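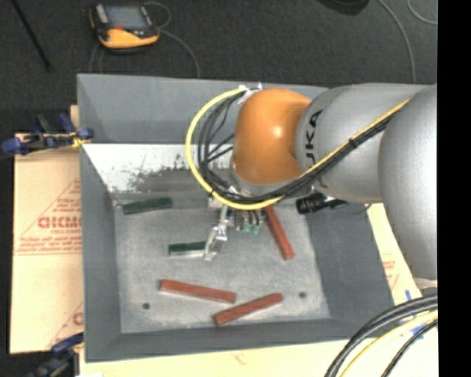
¿Qué se hace con las barras cortas que quedan en el fondo del cajón gris al cambiar de lote?

Se retiran todas y se llevan a la estantería de restos antes de cargar el lote nuevo. Las barras de Farko y las de Kaltine no se mezclan aunque midan lo mismo.

Ticket 3.049
Estado: cerrado
Abierto por: Sum-yee Tsang, almacén Perby

9:40. En el recuento del lote 302 faltan 12 barras. El albarán de Peng coincide con el pedido. Etiquetas correctas.

10:15. Revisada la estantería de restos. Aparecen 9 con la etiqueta del lote 302, guardadas en la balda de Kaltine. Devueltas a su sitio.

11:05. Las 3 restantes estaban en la caja de devoluciones, sin etiqueta. Medidas con calibre, coinciden con el lote. Se imprimen etiquetas nuevas.

11:30. Corregido el inventario. Pendiente de enero: cambiar el rótulo de la balda de Kaltine, que se lee mal desde el pasillo.

12:10. Rótulo cambiado. Cierro.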